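Intro to Entertainment Reporting
Week 6 notes: casting rumors and the people who deny them

Okay, so last week we did red carpets, and this week we get to my favorite thing in the whole business, the casting rumor. I covered these for years and I still get a little thrill when one lands in my inbox (I know, I know).

We'll work from one made-for-class case all the way through. The show is Soltmont, a moody family drama in its second season, and the story going around is that the lead is leaving and somebody much more famous is coming in. The rumor starts on a fan site called Jalgate on a Saturday night. By breakfast it's everywhere. Your editor wants 1,000 words by noon and you have one source, who is really just a person who read Jalgate.

First question, always: who is in a position to know? For a TV role that's a pretty short list. The actor, the agent, the publicist, the casting office, the studio, the network. Friends of the crew can point you somewhere but they can't confirm a deal. And please notice the wording of what you're told! "In talks" can mean lawyers are trading drafts, or it can mean two people had lunch. "Circling" means even less. If you can't say what stage things are at, leave the word out and go ask again.

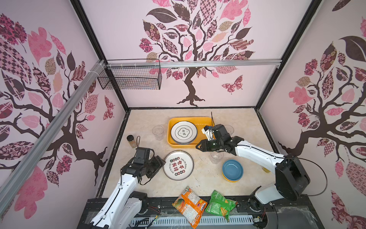
Denials come in flavors, and you need an ear for them. "There is no truth to this" is a flat one, and you can run it pretty much as is. "No offer has been made" leaves the door wide open, since a person can be in very friendly conversations with no offer on paper. "We don't comment on speculation" isn't a denial at all, so don't you dare write "dismissed" over it. I tell people to picture a rumor like the patchwork trees on that pink wallpaper: one trunk, and then branches going every which way with a mix of patterns across the leaves. Forty versions of the story may all hang off a single post. Trace each one down before you call it a second source.

Now the phone call. In our case the actor is represented by a firm called Insaurralde, and you get the assistant. Say who you are, say who you write for, read the claim out loud exactly as you plan to print it, and give a deadline. I used to allow 60 minutes for something already public and 90 if it was ours alone. Write down the time you called. If they email a statement, quote it whole the first time, then trim.

For next class: read the Koto packet, all 3 versions of the Soltmont story, and mark every verb that claims more than the reporter knew. Then write me your own top paragraph with the denial in the first sentence. Bring it on paper, please, we're swapping.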